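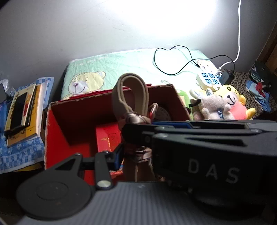

A scarf knotted around a beige handle, over an open red box.

Deolinda Aguiar runs her storage workshop out of two rooms in Simardale, and she starts everyone on the same job: one box, one hour, whatever is in the closet.

Bags come first. Aguiar stands them up along one side so the handles don't crease. Scarves tied to a handle stay tied. People who take them off, she says, find them in a coat pocket two winters later.

Her workshop, Skiminum, has helped 53 households in Simardale and Orozco pack for a move. Most had bought new boxes they didn't need. A used one with worn edges will do for soft things and light bags, if the bottom is sound. She tapes the bottom seam twice and presses the tape down with the side of her fist. 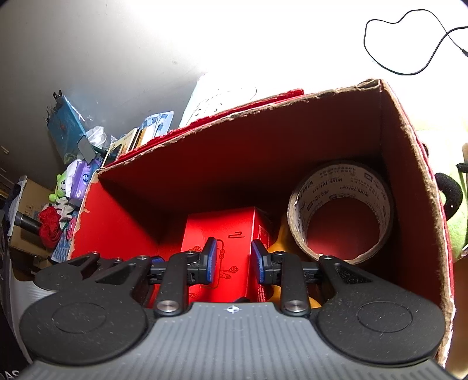
Page last changed: April, 8:27 a.m.

A roll of brown packing tape can ride in the box until it's time to close up. The one standing in this red box has "WING TALENT" printed around it. Next to it is an upright red package with a cloud pattern and a large 2 on its face.

Aguiar likes flat packages on edge, printed side out, where they can be read from above. Heavy items go in a separate, smaller box. She keeps each one under 27 pounds and writes the room on two sides.

Skiminum lends out up to 400 used boxes each spring. They go back to the Arkimus building on the Orozco road, flattened, with the old tape pulled off.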